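Humidity in Kitchen Wall Cupboards: A Ten-Week Comparison of Two Ventilation Arrangements

Building Services, second-year individual project
Submitted September 26, 2020

Summary

Two wall cupboards in a shared kitchen at Rizzi House, Clullbridge, were fitted with humidity loggers for ten weeks starting in February. Both cupboards were on the same external wall. One was left as built. The other had slots cut in its floor and top panel and was moved forward from the wall on battens. The unmodified cupboard was above 60 per cent relative humidity for 546 of 1,681 hourly readings. The modified cupboard was above the same level for 211. The difference is large enough to be of practical interest, but the design of the test does not allow the effect of the slots to be separated from the effect of the battens. A second test is proposed.

1. Background

Mould on the back panels of kitchen wall cupboards is a common complaint in older rented buildings. It is usually put down to cooking steam, and the usual remedy is a stronger extractor fan. This explanation is incomplete. Steam from cooking lasts for a short time and reaches all cupboards in a room to a similar degree, whereas mould tends to appear on the external wall and often not elsewhere.

The more likely cause is the temperature of the wall. A cupboard fixed directly to an uninsulated external wall shields that part of the wall from the heating in the room. The wall surface behind the cupboard falls below room temperature, and air held against it cools. Its relative humidity then rises even though no water has been added to it. If the air stays in place for long enough, the surface becomes damp and mould can grow on dust, paper or the cut edges of board.

Two approaches follow from this. The first is to insulate the wall, which is expensive and was outside the scope of the project. The second is to let room air move behind and through the cupboard, so that the wall surface is warmed and the trapped air is replaced. The second approach can be carried out with hand tools in an afternoon.

The aim of the project was to find out whether a simple change of this kind makes a measurable difference under ordinary use.

2. Description of the site

Rizzi House is a three-storey solid brick building divided into shared flats. The kitchen used for the test is on the first floor and faces north. It has one radiator, under the window, and a Cusik extractor fan above the cooker. The fan is switched by hand and vents to the outside. It was cleaned before the test and its flap was checked for free movement.

The wall cupboards are single-door units of the same width, height and depth. The carcasses are chipboard with a thin hardboard back. The two units selected are at either end of a run of four. They are the same distance from the cooker as measured along the floor, although one is nearer the window. This was accepted as a limitation, as no pair could be found that matched in every respect.

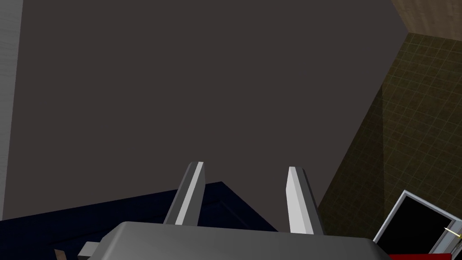

The heating in the building is controlled centrally. It came on twice a day in February and once a day from the middle of the test period. Residents were not asked to change how they cooked or dried clothes, and no record was kept of when the fan was used.

3. Method

3.1 Modification

The cupboard further from the window was designated Cupboard A and left unchanged. The cupboard nearer the window was designated Cupboard B and modified as follows.

The unit was emptied and taken down. Two vertical softwood battens were screwed to the wall and the unit was refixed to the battens, leaving a gap behind the hardboard back that was open at top and bottom. A row of slots was cut through the floor panel close to the back edge, and a matching row through the top panel. The cut edges were sealed with two coats of clear varnish and left for a week before logging began.

Cupboard A was also emptied, taken down and refixed in its original position, so that both units had been handled in the same way. The wall behind each was wiped with a fungicidal wash and allowed to dry.

3.2 Instruments

A Votel temperature and humidity logger was placed in each cupboard, on the lowest shelf against the back panel. A third was hung in the room at the same height, away from the radiator and the cooker. All three were set to record once an hour.

Before the test the loggers were kept together in a sealed box with a saturated salt solution for two days. The readings agreed closely enough that no correction was applied. The same check was made at the end and showed no drift worth reporting.

3.3 Contents

Contents affect the result. Packets of flour, rice and pasta take up moisture and release it slowly, and a full shelf restricts air movement. Each cupboard was therefore stocked with the same quantity of tinned food and crockery, arranged to leave the rear slots clear in Cupboard B. Residents were asked to leave both cupboards stocked as found. A weekly inspection showed that this was mostly followed. In the fourth week a bag of rice was found in Cupboard A and removed.

3.4 Doors

Early trials showed that the doors had more influence than expected. A door left open for an hour brought the humidity in either cupboard to that of the room within one reading. Doors that did not close fully gave a smaller but lasting effect. The hinges on both units were adjusted until the door edges met the carcass evenly, and worn catches were replaced. Door furniture was left in place, and any loose fixing screws were tightened so that no air path remained through the screw holes.

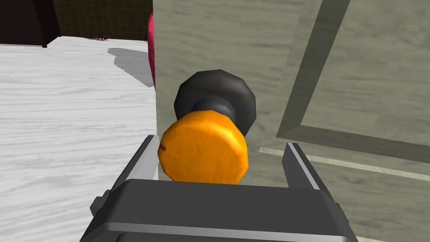
Gareth Pennicott

4. Results

Each logger gave a complete set of 1,681 readings. No data were lost and none were excluded.

The threshold of 60 per cent relative humidity was chosen before the test began. It is below the level at which mould is normally expected to grow on a clean surface, but a logger standing a short distance from the back panel will read lower than the panel itself, and a cautious figure was preferred.

Readings above the threshold:

Cupboard A (unmodified): 546
Cupboard B (modified): 211

Cupboard A was therefore above the threshold for just under a third of the test and Cupboard B for one hour in eight.

The pattern in time was also different. In Cupboard A the high readings came in long unbroken runs, the longest of which lasted more than two days and coincided with a cold spell in February. In Cupboard B they came mainly in short groups in the early evening and had usually ended by midnight. The evening groups match the rises recorded by the room logger and are probably due to cooking. The long runs in Cupboard A have no equivalent in the room data.

Temperatures in Cupboard B were slightly higher than in Cupboard A at night and almost identical during the day. Once the weather became milder the two cupboards behaved in much the same way, and very few readings in either were above the threshold in the last two weeks.

At the end of the test both units were taken down again. A faint grey bloom was present on the lower part of the wall behind Cupboard A. None was found behind Cupboard B. Ten weeks is a short period for mould growth and the observation is recorded without further comment.

5. Discussion

The results are consistent with the explanation given in section 1. If cooking steam were the main source of the problem, both cupboards would be expected to show the same evening peaks and little else. Cupboard A showed the peaks together with long periods of high humidity when the outside temperature was low and the heating was off.

Three weaknesses should be noted. The slots and the battens were introduced together, and the share of the improvement due to each is unknown. Cupboard B is nearer the radiator, which would favour it when the heating is on, although it is also nearer the window, where the wall may be colder. Finally, the air was measured and the wall surface was not. A surface probe taped to the brickwork would have given a more direct answer and should be used in any repeat.

The cost of the modification was low, and most of it was varnish. The main drawback is the loss of usable space along the back of the bottom shelf, which must be kept clear of the slots. Small items can also fall through if the slots are cut too wide. The slots used here were narrow enough to prevent this but collected crumbs, and two had to be cleared with a stiff brush during the test.

6. Further work

The test should be repeated with three cupboards, one with slots only, one with battens only and one unchanged. The positions should be exchanged halfway through the heating season so that the effect of the window and the radiator can be removed from the comparison. Logging should start before February if possible, to include a longer period of cold weather. Fan use could be recorded with a simple run-time meter on the Cusik unit.

The hourly data for all three loggers are held with the department in spreadsheet form, together with the calibration records and the drawing of the slot positions.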